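Grants > Community > Presham Family Reading Fund > Reports > Second progress report

Second progress report: home reading packs
Submitted October 27, 2024
Prepared by Quentin Rolland, project lead

You asked me to keep this one short and to say plainly whether the packs are doing what we told you they would do. My answer is that I don't know yet, and I am less sure than I was in the spring.

What was delivered

We planned to get 212 packs out to families in Presham by the end of September. All of them went out. Each one had a picture book in the language the family speaks at home, a parent sheet, and something small to eat. Bodin printed the parent sheets and got them to us a week late, which pushed the first handout into the start of the school year, when parents already had a pile of paper to deal with.

I want to be careful with the delivery figure. It says that packs left our hands. It says nothing about reading. The last report treated the two as close to the same thing, and I signed it, so that is on me.

What families told us

We sent a short survey home and got 70 back. Nearly every one was positive. I would not put much weight on that. The people who fill in a form about a free book are mostly the people who liked the free book, and the questions Flutano wrote for us were leading. "How much did your child enjoy the stories?" does not leave much room for a parent whose child never opened the cover. I have asked for a rewrite and have seen one draft, which was not much better.

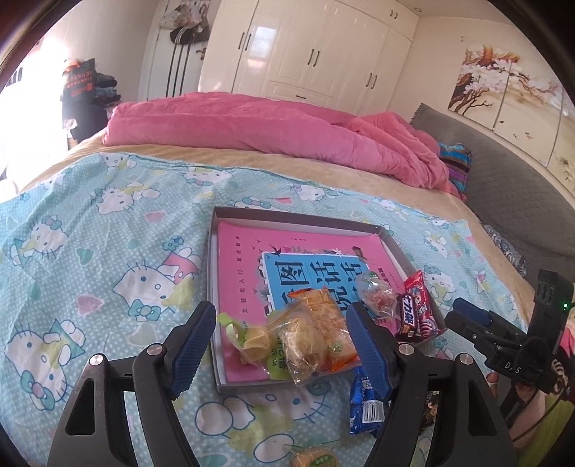
The phone calls were more useful. Five families agreed to talk for longer than a few minutes. Two said they read with their child most nights and had done so before we came along. One had put the book away for a younger cousin. Another said the story was too easy and asked if we had anything longer. The fifth liked the book but had not looked at the parent sheet, and when I asked the others, only one of them had. We spent a lot of staff time on that sheet. I would now cut it to half a page or drop it.

Home languages

This was the strongest part of our proposal and I still think the idea is sound. Buying was harder than we said it would be. Good picture books in Spanish were easy to find. For Chinese and Vietnamese we depended on a single supplier, Gultden, whose list was thin for ages six and up. Several older children ended up with books meant for preschoolers. We also matched languages from school enrollment forms, and those are often out of date. At least two families got a book nobody in the house could read.

Money

We are $700 over on postage. The cause is simple: we budgeted for pickup at the library and then mailed packs to families who didn't come in. The book line is slightly under and should cover it, and I am asking for your approval to move that amount across. No other changes are requested.

What happens next

The work plan calls for a second round of packs in the spring, at the same size. I would rather hold off on ordering until we have called more homes, including ones that did not return the survey. If those calls sound like the first ones, I think we should give fewer packs to families who have few books now, and ask you to agree to a lower target. I know that makes the final numbers look worse.

The school has offered its fall reading scores as evidence of progress. I have left them out. The scores cover every child in the building, the reading teacher changed over the summer, and the test was given before many of the packs had arrived.

Receipts and the blank survey form are attached. The call notes have names in them, so I will send those separately once they have been removed.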